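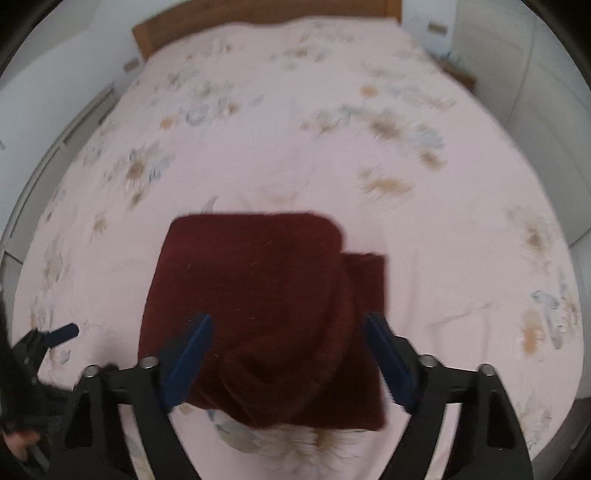 *A bed with a pink floral duvet and a wooden headboard.*

# Guest Accommodation at Usstead: Frequently Asked Questions

These answers apply to the guest rooms of the Navaratnam Residential Center, Usstead. Visitors attending courses, family events or examinations are asked to read them before making a reservation.

**Who may reserve a guest room?**

Rooms are open to registered course participants, visiting instructors and relatives of current residents. Members of the general public may reserve from the end of the spring term in March until the start of the fall term.

**What does a room cost?**

The rate is $65 per night for single or double occupancy. Breakfast is charged separately and may be added at the front desk until 8 p.m. the evening before.

**How do I make a reservation?**

Reservations are made through the Flasura booking page or by telephone. A confirmation is sent by email. If it has not arrived within 24 hours, please contact the Accommodation Office — do not submit a second request, as duplicate bookings are charged in full.

**When may I check in and out?**

Check-in begins at 3 p.m. and check-out is at 10 a.m. Guests arriving after the front desk closes must arrange key collection in advance. Luggage may be left in the locked room beside the main entrance on the day of departure.

**Are bedding and towels provided?**

Yes. Sheets, a duvet, two pillows and two towels per guest are included. Bedding is changed between guests and, for longer stays, every five nights. An extra blanket may be requested at no charge. Guests with allergies should note this on the booking form so that suitable pillows can be supplied.

**May I bring a child?**

Children are welcome when accompanied by an adult. A limited number of travel cribs is available. Parents must provide crib sheets.

**Is parking available?**

Guests may park in the Grurden Road lot with a permit from the front desk. The lot cannot take trailers or vehicles over 2,000 kg. Accessible spaces are located next to the east door.

**What is the cancellation policy?**

Cancellations received at least 5 days before arrival are refunded in full. After that point, the first night is charged. Reservations made by a department on behalf of a guest must be canceled by that department.

**Are pets permitted?**

Pets are not permitted. Service animals are welcome in all buildings.

Last revised December 8, 2023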